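Treltisard arm safety work: progress report for December
Prepared by Špela Vukadinović for Begović

The stop fault is still open. In 1,698 simulated reaches the arm failed to hold its clearance limit five times. Triltbridge calls that rate acceptable. I don't, and four of the five came after their patch.

The test layout has stayed the same all month – chair behind the table, racket on the table, hand brought down over the chair seat.

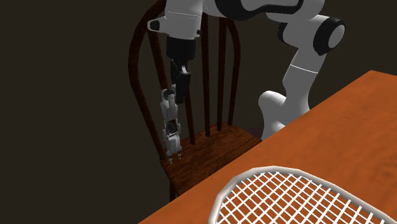
What we think went wrong
Vesela Radulović suspects the planner is using an old wrist position when a stop request comes in late. It fits two of the logs. The other three show no late request, so I would not sign off on her explanation yet.

Next period
No runs on the real arm at Nelgate until the fault can be repeated on demand. Triltbridge has promised full timing logs, as they did last month. We ask that the second payment to them wait until the logs arrive.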